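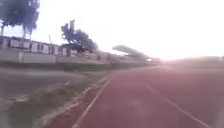 Brellano puts a robot on the morning track walk, keeps the people

Nine grounds staff at the Väisänen track hand over the part of the job they liked least, and get some new parts they are still making up their minds about

NEDMONT, April 2020 – Brellano, the company that looks after the running track and grounds at Väisänen, has handed its daily surface inspection to Fikix, a robot that goes around the track lane by lane and sends back what it finds. The changeover follows a trial that began in January and ran longer than planned, mostly for reasons involving fog.

For as long as anyone at Brellano has worked there, the day at Väisänen has opened with the track walk. One person takes a clipboard, goes around every lane with head down, and writes up anything that could trip a runner: lifted seams, soft spots, grit washed over from the edging, curb that has come apart a little more since last time. The walk is useful and dull. It is also usually done before sunrise in a town where the wind comes straight down the home straight.

Fikix now does that round on its own. It follows the lane lines, looks at the surface as it goes, and marks each place it wants a person to see. The list is on the tablet in the grounds office by the time the kettle has boiled. Somebody then goes out, with tools this time, and deals with it.

"We used to spend the first part of every shift finding out what was wrong, and then the phones would start and we never got back to fixing it," said Marjatta Tuominen, head of grounds at Brellano. "Now I come in and there is a list. I don't love the list. It is a long list. But I can send two people out with a bucket of resin before the school groups arrive, and that used to be a dream of mine."

The list was, at first, very long indeed. During the trial Fikix marked 668 places on the track that it felt deserved attention. The staff went out and looked at all of them. They agreed with 434. The remainder included shadows, pine needles, old paint, and one sandwich, which the crew concedes did need removing but objects to seeing filed under "surface failure, severe."

Brellano says the false alarms have dropped since the crew began grading the robot's finds each day, a task that takes a few minutes and is argued over far more than it needs to be. Low sun remains a problem. When it sits at the end of the straight, the white lines wash out and Fikix slows down, then stops and waits for somebody to decide something. The morning round has been moved by half an hour as a result, and the robot has become the only member of the team whose start time was changed at its own request.

No jobs were cut, and none were left unfilled to make the numbers come out. All nine people on the grounds crew are still there. What they do between arrival and lunch has changed quite a lot. Two of them have been trained to plan the robot's rounds and change its batteries. Others have moved to the work that kept sliding to next season, above all the edging along the inside of the track, where the curb is in poor shape and loose stones find their way onto the running surface. The rough ground between the edging and the stand is next, according to the plan. It was also next according to last year's plan.
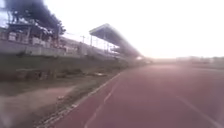
Anyone who has walked those lanes for years knows the bad spots through their shoes, one member of the crew told the company in its staff survey, and wanted to know how a machine on its first winter was supposed to learn that. The same person asked who would be blamed if it missed something.

Brellano has answered the second question in writing. A named person on each shift signs off the track as fit to run on, exactly as before, and that person may send Fikix's report back, ignore it, or walk the whole thing again. Once a week one of the crew does walk it again, on foot, without seeing the robot's list first. The two lists are then laid side by side in the office. So far each has caught things the other passed over, and both sides have been fairly gracious about it.

The first question has taken longer. The shoe method, as it is now known, found several soft patches that looked perfectly sound to Fikix. The crew has been asked to add these by hand to the robot's map, so that it stops there and takes a closer look. There are now 52 such places. Each one carries the initials of the person who put it in, at the crew's insistence.

"They wanted their names on it, and I thought that was fair," Tuominen said. "If the machine is going to look clever about the back straight, people should know who told it."

Some things have been lost along the way. The track walk was cold, but it was also quiet, and several people have said they miss having a stretch of the day when no one could ask them for a key. Brellano has kept the weekly walk on a rota partly for that reason. It was expected to be hard to fill. There is a waiting list for the summer months and none at all for January.

The office has also had to get used to being told things earlier. A problem that once turned up on a clipboard in the afternoon now turns up on a screen at dawn, and a few managers who asked for faster reporting have found that it reaches them at breakfast. The alerts have since been limited to working hours, except for anything that would close a lane.

Brellano will run Fikix at Väisänen through the coming season and decide after that whether to use it at its other grounds. The company is in no rush. Grass fields are a different matter from a running track, and an early test on a soccer field ended with Fikix faithfully following a chalk line into a hedge.

Athletes and clubs using the track need do nothing differently. The robot does its round before opening and is put away when the gates are unlocked. Runners who notice a fault during the day should report it at the grounds office, where a person will write it down.

About Brellano
Brellano maintains running tracks, sports fields and the odd parking lot in and near Nedmont. Its grounds crew at Väisänen handles surface repairs, line painting, edging, drainage and lost property.

Press contact
Brellano grounds office, Nedmont. Visits to see the morning round can be arranged. Please bring a coat.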